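Ship's Cook and Galley Hand, Training Ketch Pluteo

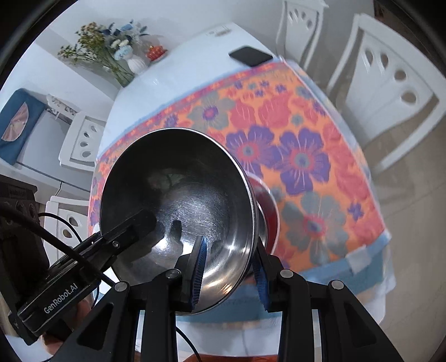 The Vukthorpe Sail Training Association invites applications for two seasonal positions aboard its wooden ketch Pluteo. Both appointments begin in June, when the vessel leaves her winter berth at the Sakalauskas yard, and run for 5 months.

The cook plans and prepares all meals for crew and trainees, orders stores in port, and keeps the galley accounts. The galley hand assists with cooking and cleaning and stands a regular deck watch under the mate. Both are expected to help with sail handling when called.

Applicants for the position of cook must have experience in catering for groups, ashore or afloat, and must hold a current food safety certificate. Previous sea time is preferred but not required. Applicants for the position of galley hand need no formal qualifications. All crew must pass a medical examination before joining.

Accommodation on board, meals, and foul weather gear are provided. Wages are paid monthly according to the Association's crew scale, a copy of which will be sent on request. Travel to and from Gritby, the port of joining, is reimbursed at the end of the season.

Applications should include a letter, a record of relevant work, and the names of 2 references. Please mark them Galley 2743 and address them to Subira Nzioka, Crew Office, Vukthorpe Sail Training Association, 99 Harbor Street, Vukthorpe.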